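Dorkdale Foreign Affairs Discussion Group
Minutes, April meeting

Start 7:05 pm. Birgit Sperling in the chair. Declan Partington taking notes (sorry, rushed, typing these up on the train).

Apologies: received from four members, list with Birgit.

Last minutes: passed. One fix, the talk on fishing rights was in February, not March.

1. Kanska–Torkurus border treaty

Main item. Birgit gave the background. Treaty text is 448 pages with annexes, most of us had read the summary and the water section. Signed by both foreign ministers, not ratified by either side yet. Kanska parliament votes first. Torkurus says it will wait and see, which Birgit thought was a bad sign and Declan thought was just normal.

Points raised:

- Inspectors. Treaty gives them 30 days notice before a visit to any military site. Long argument. Half the room said that's plenty of time to move things out. Other view, trucks on that road get noticed, and no notice period at all would never have been signed.
- Prisoners. 1,242 names on the exchange list. No dates against any of them. Agreed this is the weakest part of the whole thing.
- Sanctions come off in 3 stages. Stage one is on signing, so already done. Several people unhappy that Torkurus got something up front and Kanska got a promise. 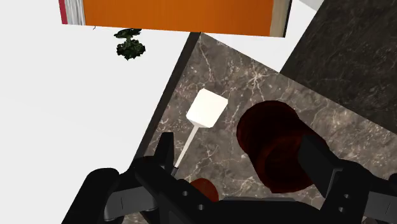
- The river. Article on dam releases is vague, "reasonable flow in the dry months." Who decides reasonable? Joint panel, but the panel has no chair and no tie break. Birgit read out the paragraph twice and we still coudn't agree what it meant.
- Our own government's line. Warm words at the press conference, no money. Question from the back on whether we would send observers. Answer is nobody has said.

Straw poll on whether the treaty lasts two years. Close, slightly more no than yes. Birgit abstained as chair, then said she would of voted no.

2. Letter to our representative

Draft from Declan. Asks for a public statement on the prisoner list and on observers. Too long, people want it down to one page. Line calling the ministers "asleep at the wheel" to come out. Vote to keep the line about the press conference, carried.

Action: Declan to cut and send round. Comments back to him by email, not reply all please.

3. Speaker for next time

Strobel Institute has offered someone on election monitoring. No fee, wants train fare. Agreed. Birgit to confirm the topic as last year's speaker turned up with a different talk.

Action: Birgit to write to Strobel.

4. Reading

Short list for next meeting: treaty annex on water, plus the Kanska opposition's statement (English version is poor but readable). Copies at the library desk, ask for the group's folder.

5. AOB

Start time. Request to move to 7:30 for people coming from work. No decision, back on the agenda next month.

Room is booked through the summer. Side door only after 9.

Closed 8:50 pm.

DP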